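Chapter 7
Looking After a Two-Arm Cell

Search this book Enter keyword Go

By the end of this chapter you should be able to carry out a start-of-shift check on a small bench cell, decide when a gripper finger needs changing, and write a log entry that the next person can use. You will need the bolt chart from Chapter 3.

The cell used throughout is one of the training cells at Carrilho, where Jaime Veloso looks after the equipment. It has two arms on a shared front rail, a walled enclosure and a flat floor. The staff call it Trollville. The job it runs is a simple one, picking up small objects and putting them in a tray, and most of its faults are simple too. 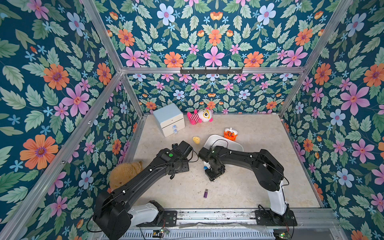 Figure 7.1 The Trollville cell, with both arms bolted to the front rail.

7.1 Start at the rail

Every position the arms reach is measured from their bases. If a mounting plate moves by a hair, the gripper at the far end of the arm moves by a good deal more. Begin at the plates, then, and work outwards.

Switch off and lock out the supply. Put a hand on each base column and push it gently from side to side. There should be no movement and no click. Check each screw against the chart, in the order given there. A screw that turns before the wrench reaches its setting goes in the log, even if it moved only slightly. Wipe the rail afterwards and look for metal dust near the plates.

Next, follow the cables from the base to the wrist. They should have enough slack for the elbow to bend fully, but not so much that a loop can catch on the other arm. Move each joint by hand through its range and watch the loops as you do it.

7.2 Fingers and floor

Gripper fingers wear at the tips. On this cell they are inspected every 600 cycles and replaced when the tips no longer meet evenly. Small chips along an edge can be left alone -- a chip on the gripping face cannot.

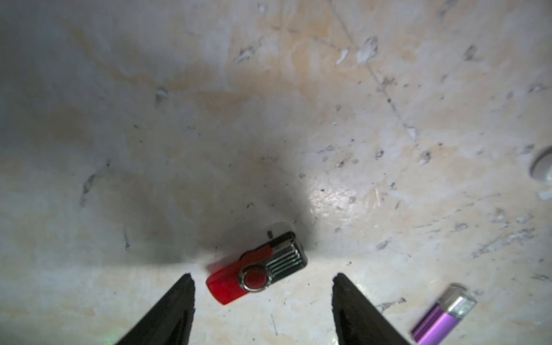 Small, smooth objects are the hardest test of a worn pair. A USB drive with a metal cap will twist if one finger touches before the other, and it may be dropped on the way to the tray. A soft toy would hide the same fault for weeks. Keep a few drives with the cell and use them for the grip test in Section 7.4.

The floor needs attention as well. Brush off grit and flakes before each run, and note any new gouge. A finger that has been driven into the floor often leaves a mark there before it shows any damage itself.

7.3 Checking clearance between the arms

With two arms over one floor, each must be able to stop without meeting the other. Clear your tools away, close up, and run the arms at 25 per cent speed.

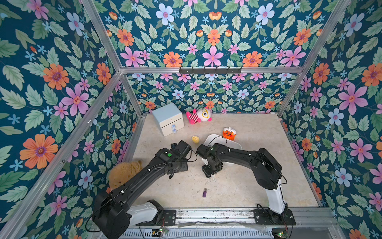 Stop the run at several points and look at the gap between the wrists, and between each elbow and the nearest wall. Do not judge this from one side only. If a cable swings into the gap, stop and clip it back before going on.

7.4 The grip test

Set the drives out on the open floor, well apart and at different angles. Each arm makes 20 picks, and every miss is written down with the object and the arm that missed it.
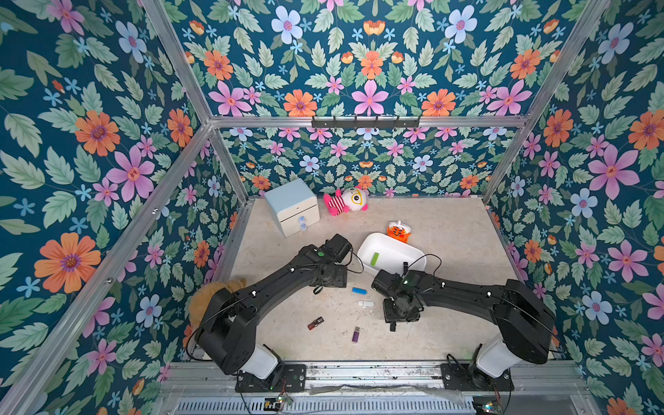 Misses spread evenly over both arms usually point to the lighting or the floor height. Misses on one arm point to its fingers, or to a base that has shifted, in which case go back to Section 7.1. Veloso's log has a typical entry:

9/10/20. Right arm, three misses, all at far reach. Rear plate screw loose. Tightened, test repeated, no misses. Fingers at 992 cycles, overdue, changed both.

Note that he repeated the test before changing the fingers. Had he done both jobs first, the log would not show which one had cured the fault.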